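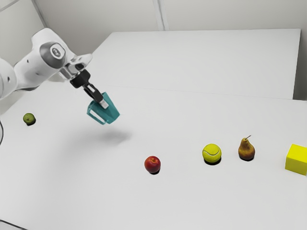 I promised a few of you I'd finally write up the Iltik tabletop simulator, and I've now had two months of evenings with it, so here goes. Get a coffee, this one ran long.

For anyone who missed the February issue: Iltik is a paid simulator for people who teach robot arms to pick things up and put them down. You get a virtual arm, a virtual table, a box of everyday objects to scatter on it, and a way of collecting practice runs without owning any hardware. It comes from a small outfit called Cestcombe, and they sell it in two flavors. The Starter license is aimed at hobbyists and students, and the Lab license adds multi-seat use and a bunch of export options. I paid for Starter out of my own pocket. Nobody at Cestcombe has seen this before you.

Setup first, because that's where I usually lose my temper. I didn't this time! The installer pulled everything down in one go, found my graphics card, and dropped me at a table with an arm parked beside it. There's a tour you can skip (I skipped it, then went back and did it, and you should just do it the first time). My only gripe is that the license key has to be pasted into a terminal window and the box doesn't tell you whether it took. I pasted mine twice and then sat there feeling silly.

The objects are what sold me. Iltik calls its starter collection the Medina set, and it's mostly kitchen stuff and fruit, with a few plain shapes thrown in. A typical table for me has been a lime, a pear, a tennis ball, a yellow block and a teal mug, with something red and plum-like in the middle to get in the way. The colors are bright and the shapes are easy to tell apart, which makes it a friendly place to start. You can also make life miserable for yourself by bunching everything together, and I've done plenty of that.

Now, the mug. I have spent more time on that mug than on everything else put together. Round fruit is pretty forgiving, you come down over the top, close the fingers, and up it goes. A mug gives you choices. You can go for the handle, or you can grab it by the side, and the side is where I've ended up most of the time. The handle on this one is big and angular with a long loop, so you'd think it would be the easy target, but lining the fingers up with it from where my arm starts is a pain. Grab the side and you get a hold that's good enough to lift, except the mug tends to end up hanging at a silly angle in mid-air with the handle pointing off toward the table. If your task is "pick up the mug," great, you're done. If your task is "pick up the mug and set it down nicely," you've now got a second problem, and I went through a whole weekend of that second problem.

What helped was the grasp editor, and I think it's the best thing in the package. You freeze the arm wherever it is, nudge the wrist, and play on from there. I'd stop a run with the mug already off the table, turn the wrist a little, and see whether I could bring it level before lowering it. The controls feel like a decent video game. I plugged in an old gamepad and it just worked, though the triggers were backward until I found the setting (it's under Input, then Advanced, then a little arrow I took ages to notice).

Shadows are nicely done too. I know that sounds like a strange thing to care about, but when you're driving by hand and looking at a flat screen, the shadow under whatever you're holding is how you judge height. There's a soft blurry one under the mug when it's up in the air, and tight dark ones under the stuff sitting on the table. I leaned on that constantly. On the low graphics setting the shadows go away completely, and my driving got so bad that I turned them back on and put up with the slower playback.

So what does it do for actual training? I recorded 1,000 short practice runs with the Medina set, split between fruit and mug, and fed them to the little policy I've been fiddling with since last year. On fruit it got good quickly. On the mug it got good at lifting and stayed clumsy at placing, and I blame my own recordings for that, since I was clumsy at placing too. I then let Iltik's shuffle tool make variations with the objects moved and the lighting changed, which took me to 2,000 runs, and the placing improved enough that I stopped swearing at it.

Things I don't love. Export is slow. The manual reads like it was written by three people who weren't speaking. The background room is very plain, pale walls and a pale table and not much else, and Starter won't let you change it. I'd like some clutter back there, and the Godmont add-on supposedly has it, but that's a separate purchase and I haven't tried it. And grips can feel a touch too sticky at the default friction. Turn it down a notch before you record anything or you'll get spoiled.

Would I buy it again? Yes, the Starter one. If you already have a real arm on a bench and hours to spend with it, I'd hold off until the export gets faster. If you're like me and your "lab" is one end of the dining table, it's a lovely way to get going.

A couple of readers asked for my friction and gamepad settings. Write back to this email and I'll send you the file. Next time I'm going to try stacking, starting with that yellow block.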